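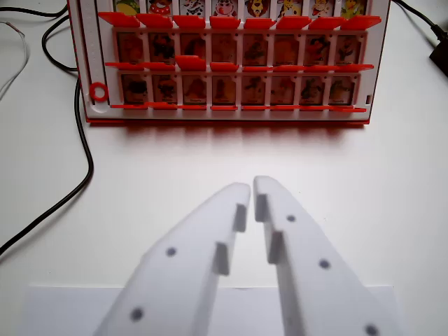

Minutes, manipulation rules group, February

Present: Csaba Barta (chair), Felicidad Umali, Ezequiel Rosales, Margit Virág (minutes). Apologies: Mererid Mostyn.

1. The minutes of the last meeting were accepted.

2. Cables on tables. Felicidad proposed that all cables be fastened outside the reach of the arm before power is on. Ezequiel asked for an exception for the Kodholm bench - refused. Agreed.

3. Board games with tabs. Closing speed stays at level 3 until the operator has signed the sheet. Whether a half-raised tab counts as a fault was discussed at length and is left open.

4. Log 846 has no operator name. Csaba will write to Greveck.

Next meeting at 9:30, same room.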